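Teaching the arm a job by hand: workshop tips

October 2021. Quick one, typed between sessions. These are the notes I give anyone who comes in to do demos on the arm, whether you're pushing it about by hand or driving it from the controller in the other room. Add to them if you like, Thaís Camargo has the login.

Before you start

Walk the job with your own hand first. Slowly. Pick up the sponge, wipe, put it down. If you change your mind halfway, the arm will learn you changing your mind.

Same start pose every time. Tape mark on the bench for the elbow, don't go by eye.

Open the fingers fully before you press record. Half open is the most common fault in the Idura set, and we binned 208 takes over it in September. Painful.

Check the screws on the finger links. Hex key, finger tight and then a nip more. Don't lean on it, the parts are only plastic and the holes go oval.

Wipe the lens with a dry cloth. Not your sleeve.

By hand

Hold it behind the wrist, never by the fingers. Pull on the fingers and you bend the links, and then the pads don't meet and every grasp after that is off to one side.

Two hands for anything heavy. One to steer, one to take the weight.

Keep your own fingers out of the gap. Obvious, but you'd be suprised.

Go at the pace you'd use to carry a full mug. Pause a beat before closing on the thing, another beat after. Those pauses help a lot when someone is cutting the takes up later. 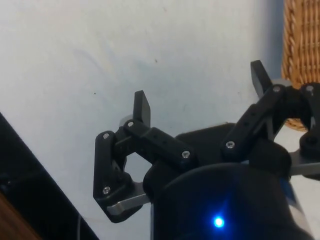

Lift straight up first, then across. Dragging things sideways off the bench works fine when you do it and goes wrong when the arm does it on its own. Spoons especially.

If you knock something over, stop, save the take, mark it bad. Don't quietly pick it up and carry on. I did that for a whole afternoon once and had to go back through 647 clips looking for my own hand.

By remote

Harder than it looks. You lose all feel for how tight you're gripping, so practise on a rolled-up sock before you go near an egg.

Rest your forearms on the table. Tired shoulders = wobbly takes.

Small moves. Let go of the stick, look, move again. The Trindau controller has a bit of lag and if you chase it you overshoot, then overshoot back.

Swap over every half hour. Kettle, stretch, swap.

If the picture freezes, hands off. Don't wiggle to see if it's still alive.

Cables

Leave slack at the wrist. Then leave a bit more. Turn the wrist all the way each direction by hand and watch the cable, does it snag? Fix it now.

Velcro ties, not zip ties. You will be undoing them.

How many takes?

Fewer than you think, if they're clean. Kaczmarczyk wanted 4,000 for the cup job and we'd have been better off with a quarter of that and more variety. Move the cup. Turn the handle. Different cup. Change the light, blind up, blind down.

Two people doing the same job beats one person doing it twice as long. Everyone has habits, mine is coming in from the left.

Packing up

Park it, fingers open, then power off. In that order.

Label the takes the same day. "cup_final_new" is no use to anyone.

Spare pads are in the Fodville tin, second shelf. If you use the last pair write it on the board pleae.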